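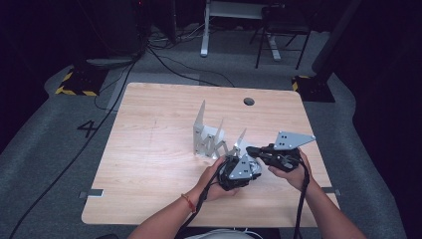
Folded sheet metal on a wood-grain tabletop

Call for participants: how parents step in when siblings argue

Khoury Family Research is recruiting 248 households for the Stultari study, a log-based study of arguments between brothers and sisters at home. Enrollment opens in March and closes when all places are filled.

What we are studying

Most published advice on sibling arguments tells parents either to stay out or to act as a judge. We want to record what parents do on an ordinary evening, how long it takes, and whether the same argument comes back. The study does not test a parenting method, and you will not be asked to change how you handle things at home.

Who can take part

You may enroll if your household has at least two children between the ages of 4 and 14 who sleep at the same address four or more nights a week. Stepsiblings and foster siblings count. One adult per household acts as the logging parent and must be able to read and write English. A second adult may add entries but does not have to. Twins are eligible – please tick the box on the form, as their logs are analyzed separately.

What you will do

The logging parent completes an intake form with 19 questions, followed by a daily log for 30 days. Entries are made in Clandero, a web form that works on a phone or a computer. Each entry covers one argument: start time, what it was over, who came to you first, what you said or did, and whether it started up again before bedtime. On days with no arguments you submit a blank entry. Entries close at 11 p.m. and cannot be edited afterward.

Children do not fill in anything. Please use the letter codes from the intake form in place of their names. 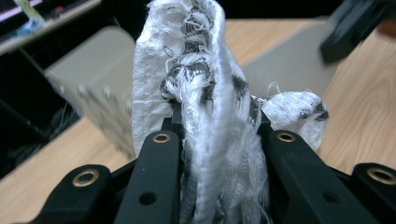 Anas Awwad wrote after the pilot that the log left no room for arguments he only heard through a wall: "I didn't step in, so I had nothing to enter, and half of ours end that way." The form now has an "overheard, no action" option, and these entries carry the same weight as the rest.

Payment

Households that submit at least 26 of the daily entries receive $300, paid by check or bank transfer within three weeks of the last entry. Those who submit fewer are paid $8 per entry. You can leave the study at any point and keep what you have earned. 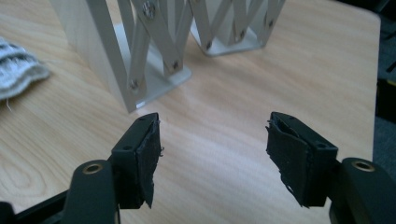
Payments are made to the logging parent only. If two adults have shared the work, dividing the money is up to them.

Data handling

Logs are stored by Trideo under a household number. Contact details are kept in a separate file and deleted after payment. Free-text answers may be quoted in reports with ages rounded and places removed.

How to apply

Request the intake form from Ryszard Walczak, study coordinator, at the Khoury office. Include the number of children in the household, their ages, and a daytime phone number. Applications are processed in the order received, and you will get a reply either way.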